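Egg task notebook, Sernham club
17 February 2020

Back on the egg. The brief for the Esden round is still one side of paper: pick up an egg, put it in the pot, put the lid on, set the dial, don't make a mess. We have been at it since July and are now quite good at the last part, mainly by not getting as far as the others.

Bench setup first. Pot to the left, egg to the right with clear table around it, lid on at the start as per the rules. The lid has to come off before anything else can happen, so the run now has two lid moves and one egg move. Whoever wrote the rules has never tried to put a glass lid down quietly.

Grip force. Vasconcelos fingers, new pads, the soft ones. Started low and worked up. At the low settings the egg gets lifted a little and then rolls out sideways, always towards the wall. At the next step up it holds. We have left a bit of room above that and written the value on tape on the controller, as the last value was written on a tissue.

Spent the first hour on a fault that was us. The arm kept closing a finger's width short. Checked the camera mount, checked the table height, re-ran the calibration, blamed the calibration, then found somebody had loaded last term's tool file, with the old fingers in it. Tool files now have the date in the name. Please keep it that way.

Runs: 43 in all, counting the ones we stopped by hand. 13 clean from start to finish. Most of the rest went wrong at the lid, when the fingers came down on the knob slightly off centre and the whole lid tipped as it lifted. Only 2 broken eggs, both during the force test, so I am not putting them against the egg code. The egg code is rather pleased with itself and I'd like it to stay that way until Esden.

Lid notes. The Vilum planner likes to come in from the side, which is fine for a box and poor for a small round knob with glass round it. Forced it to come straight down and slowed the last bit. Better at once. It adds about nine seconds to a run, and we can afford that. The steel rim still confuses the depth reading when the lights are full on. Tried turning off the row over the bench and the rim behaved, but then the egg was too dark. Left the lights on and told the code to ignore anything that shiny.

Dial not attempted. The grip bar looks easy enough to turn, and I am sure I will enjoy reading that sentence back. The function labels are in Chinese and the manual has wandered off, so someone needs to find out which one we are aiming for before we teach the arm to pick it with great confidence.

Still to do:
- log files passed 2000 and the laptop is full; move the old ones off
- more eggs, same size if possible
- spare lid, if such a thing can be bought
- try the start with the egg pointing at the pot, then away from it
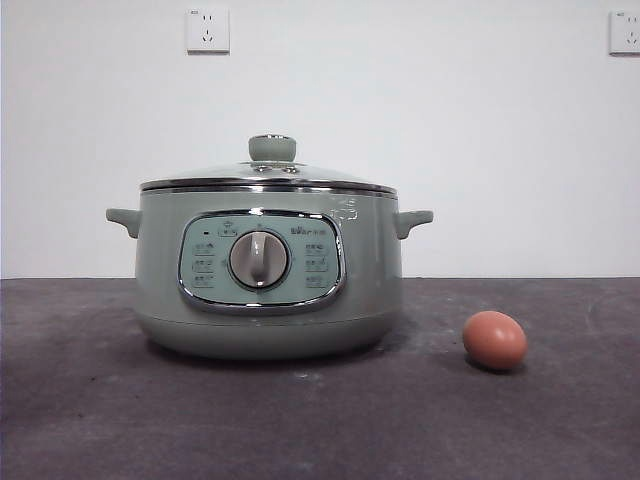 Start position, lid on, egg lying on its side to the right of the pot.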